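Why Does Popcorn Pop?

A popcorn kernel looks like a pebble and, uncooked, tastes like one. Inside is soft starch and a tiny drop of water. Outside is a hull so tough that it can keep steam locked in. For a while, anyway.

Heat the kernel and the water starts turning to steam. The steam wants out. The hull says no. They argue about this until the kernel is hotter than boiling water by a long way. 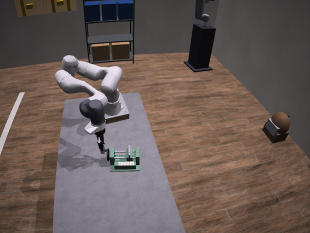
By Hermine Gisler | Cillamow Kids | Food

At about 232 degrees Celsius, the hull loses the argument. It splits, the steam rushes out, and the starch puffs up like a pillow and cools into white fluff – all before you can say "butter."

Some kernels never pop. Maybe the hull had a crack and the steam snuck away. Maybe the kernel was too dry to make much steam. Grown-ups call these "old maids" and bite them by accident every single time.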